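# Chapter 6: Working Rules for Robots in Shared Kitchens

In a factory, a robot can be kept behind a fence. In a kitchen it works where people stand, walk and sit, and most of the rules in this chapter follow from that difference.

We begin with the floor. Section 6.1 covers cables, which must be routed away from the path of the base and checked before every session. Section 6.2 deals with open drawers and doors. An appliance drawer pulled out to its full length changes the space the arm can use, and the operator should update the keep-out zone before the arm moves.

Section 6.3 sets out who may stand near the machine. The Jodham house rules, drafted by Roswitha Moser and Tien-fu Lam, allow one attendant within reach of the arm. That person carries the stop button and has no other task. Anyone else in the room is told when a run starts and when it ends – a spoken warning is enough.

Section 6.4 turns to dishes. Speed limits for handling cups and plates are given in Table 6.2, along with the grip settings used in the 32 trials at Jodham. Read Section 6.3 before attempting the exercises on page 14 of the workbook. 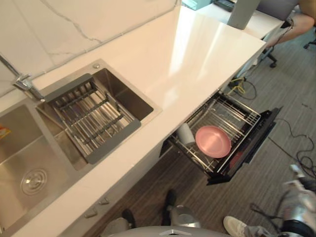
**Figure 6.1** A robot at a kitchen counter, with the dish drawer fully extended and a person standing beside the arm.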